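Section 4. Setting Up the Compound Word and Hyphen Check

This section applies to Grinodum version 5, installed with the Skinner rule set. Users of earlier versions should complete the upgrade before continuing. The menu names given below do not match those of earlier releases.

4.1 Purpose of the check

The Compound Word and Hyphen Check compares each document with a list of approved compounds and reports any word that departs from it. It will find "web-site" where the list calls for "website", and "decision making process" where a hyphen is expected between the first two words. It does not correct spelling in general and does not examine apostrophes, which are covered in Section 5.

The list supplied with the Skinner rule set holds 363 entries. It follows common American usage. Where two forms are both in wide use, the list gives one form only, and the office responsible for house style may replace it with the other.

4.2 Before you begin

Confirm that:

The document language is set to English (United States). If it is set to any other form of English, the check will not appear in the Rules menu.

You hold Editor or Style Manager rights. Editors may run the check. Only a Style Manager may change the list.

All other users have closed the shared list. Changes made while the list is open on a second computer will be saved as a separate copy.

4.3 Turning on the check

1. Open Grinodum and select Rules, then Skinner.
2. Select Compounds and Hyphens. The panel opens with the check turned off.
3. Move the switch to On.
4. Under Level, select Standard or Strict. Standard reports only words that appear on the list. Strict also reports any pair of words placed before a noun that may need a hyphen.
5. Select Apply. The panel closes and the rule name is shown in bold in the Rules menu.

Note: The Strict level produces a large number of reports in a long document. It is intended for final copy. Writers working on a first draft should use Standard.

4.4 Compounds before and after the noun

Many compounds take a hyphen when they stand before a noun and none when they follow it. "A well-known author" is hyphenated; "the author is well known" is not. The check treats these as a single entry with two positions, and both positions must be filled in when an entry is added.

1. In the Compounds and Hyphens panel, select List, then Add Entry.
2. Type the compound in the Before Noun field as it should appear in that position.
3. Type the compound in the After Noun field. If the form does not change, type it again in full. Do not leave the field blank.
4. Select the part of speech.
5. Add a sample phrase. It will be shown to writers beside each report, as well as in the printed list.
6. Attach a picture, if one is wanted, and type its caption.
7. Select Save Entry.

A sample entry is given below. The compound is "two-finger", used before the noun "gripper". 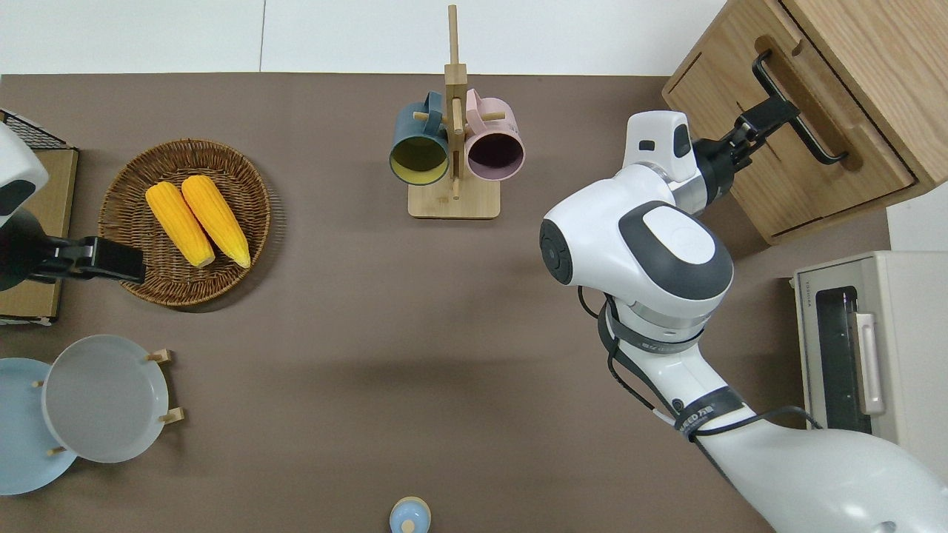
Sample entry: A two-finger gripper on the cabinet handle.

Numbers written as words follow the same procedure. "A five-page report" takes a hyphen before the noun, while "the report is five pages long" takes none and uses the plural. For entries of this kind, type the plural form in the After Noun field.

Caution: Do not add adverbs ending in "ly" to the list. Phrases such as "a newly printed guide" and "a carefully worded reply" take no hyphen in either position, and the Skinner rule set already handles them. An added entry overrides the built-in rule and will cause correct text to be reported as an error. Words such as "friendly" and "early" are adjectives and may be listed in the usual way.

4.5 Nouns and verbs that differ by a space

Some words are written as one when used as a noun and as two when used as a verb. Staff "set up" a computer, but the result is a "setup". A user will "log in" by means of a "login". The check can tell the two apart in most sentences, provided that both forms are on the list and are linked.

1. Add the noun form as described in 4.4 and save it.
2. Add the verb form as a separate entry and save it.
3. Select both entries, then select Link Forms.
4. Type a short test sentence in the Test box and select Run. Repeat with the other form.

If the wrong form is reported, open the noun entry and confirm that its part of speech is Noun. Entries left at the default setting of Any cannot be linked reliably.

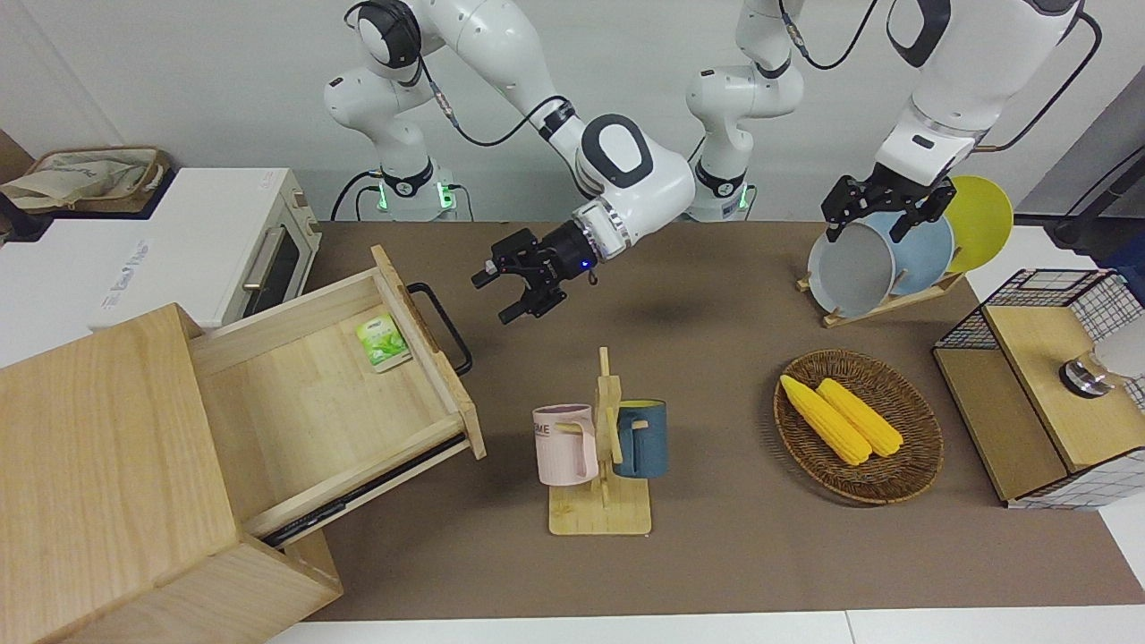
Headings and titles may need separate treatment. A heading such as "Backup and Restore" gives the check very little context – there is often no subject and no article – and the noun form will be assumed. To exclude headings, select Options, then Skip Headings. This setting applies to all documents that use the shared list.

4.6 Importing the Okach list

Offices that already keep a list in Okach format may bring it into Grinodum without retyping. Imported entries are placed after the standard list and take priority over it.

1. Save a copy of the current list in a safe location.
2. Select List, then Import, then Okach.
3. Choose the file and select Preview. Entries that conflict with the standard list are marked with an asterisk.
4. For each marked entry, select Keep Standard or Use Imported.
5. Select Finish.

Caution: An import cannot be undone once Finish has been selected. If the wrong file has been brought in, restore the copy saved in step 1.

Note: The Okach format stores one form for each compound. After an import, the After Noun field of every new entry will be blank and must be completed by hand as described in 4.4.

4.7 If the check does not report as expected

No reports appear. Confirm that the switch is set to On and that the document language is correct. Text marked as a quotation is never checked.

A listed word is reported as an error. Look for a second entry with a different form, most often one brought in from Okach.

A compound is missed at the end of a line. Remove any hyphen typed by hand to break the word. Grinodum reads a typed hyphen as part of the spelling.

Offices using the Drondilton shared server should report any remaining fault through the server's Help menu, giving the sentence in full and the level selected.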